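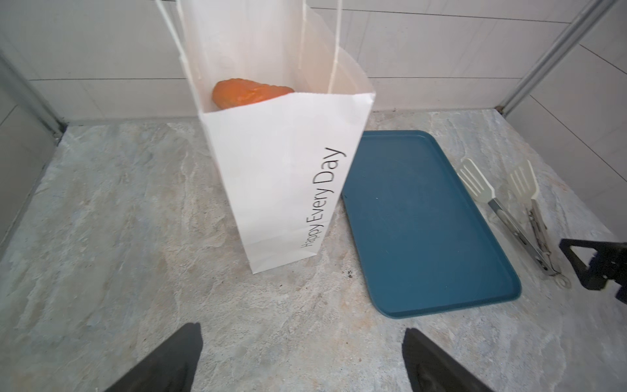 I have bought a lot of tongs over the years, and most of them ended up at the back of the drawer because they crush anything softer than a meatball. So when my sister sent me the Berkon pastry tongs (19 dollars, she left the sticker on, thank you Jen) I wasn't expecting to write a whole review about them. But I've had them since February and I use them nearly every weekend, so let's go!

They're the kind with two wide slotted heads, like a pair of little spatulas, in a cream white. The handle is stainless steel with a clip to lock it and a ring at the end for hanging. The wide heads are what sold me. You can slide one under a croissant and close the other on top without squeezing the life out of it, and I lose way fewer flakes moving things from the bakery bag to the tray. Regular metal tongs leave dents. These mostly don't, unless you get impatient (guilty).

The tray I use is a plain teal plastic one from Rirden, rounded corners, raised rim, nothing fancy. It holds five pastries comfortably if you let them lean on each other a bit, and the rim catches the crumbs.
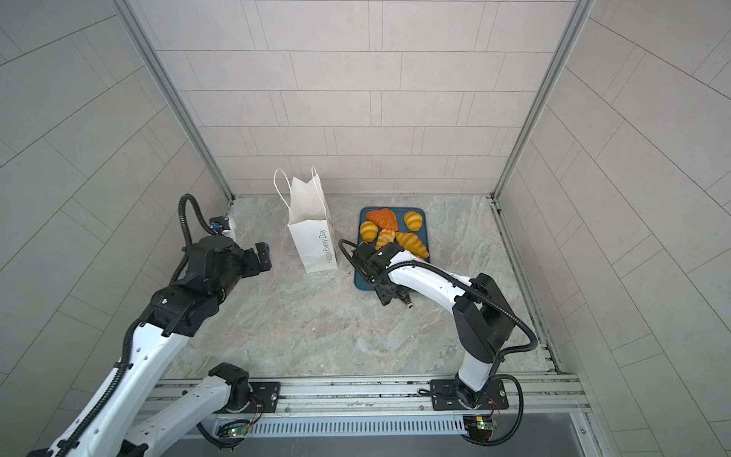 Itziar Benítez wrote in to say that she loves hers for croissants but finds the heads too wide for small cookies, and that the clip on her pair got stiff after a few runs through the dishwasher. She washes them by hand now and says a drop of cooking oil on the hinge helped.

I'll give her the cookie thing. Anything smaller than a mini muffin and you're chasing it around the plate. My clip is fine so far, but I've always washed mine in the sink, so who knows. My other gripe is the length. They don't fit in my utensil drawer unless I put them in diagonally, and I'd rather hang them up anyway.

Four stars from me. I'd buy them again at 19 dollars, but I wouldn't go as high as 25.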